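Losing an argument with a pale surface

I spent most of September on a bug that lived in four lines of code, three of which I wrote. The fourth belonged to Mojtaba Abbasi, who has been very decent about how long I blamed his.

The job looked small. We have a depth filter in the Eltard stack that cleans up hand-camera views before the planner gets them. The planner wants to know where stuff is so it can avoid it or grab it. The filter decides what counts as stuff. For months it had been doing this well enough that I stopped thinking about it, and looking back I should have taken that as a warning.

Then we started replaying the Hotenden recordings. Out of 431 clips, 219 made the planner stop dead and report an obstacle between the fingers. I opened the first one expecting a mug or a stray cable. I opened nine more. After that I went and got coffee and stood in the kitchen for a while.

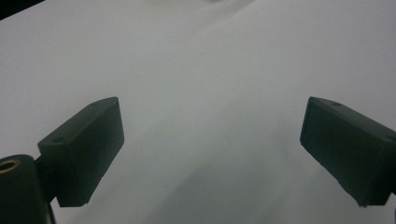 Fingers open, nothing between them. The planner begs to differ.

My first theory was the finger mask. The fingers show up in every view, so we cut them out with a fixed mask, and if that mask is off by a bit you get a sliver of gripper floating around pretending to be the world. I redrew it. I redrew it again with more padding, and the false obstacles went down just enough to keep me on the wrong track for another week.

My second theory was Mojtaba's line, which smooths over missing depth values. I wrote him a long message about it. He replied with a plot and no words.

The plot showed that the trouble was shading. On a plain pale surface there's very little for the matcher to hold on to, so it holds on to whatever it can get. A soft shadow between the fingers will do. So will a faint crease. It comes back with a confident little hill, my code sees the confidence score, and my code (mine, three lines) says anything over the threshold is real. I had picked that threshold on a desk covered in junk, where every patch had texture and the score meant something.

The fix is dull. We now check how much local contrast a patch has before we believe its depth, and patches that fail get marked "unknown" instead of "solid." The planner already had a perfectly good way of handling unknown. It slows down and takes another look. I'd just never given it the chance.

That got us down to 35 bad clips. Nearly all of those come from the old Fernuteck calibration file, which I refuse to discuss here.

Next up is porting the same check to the Sawatzky branch, where the threshold is hard-coded in two places with two different values. I've checked the commit history. Both are mine.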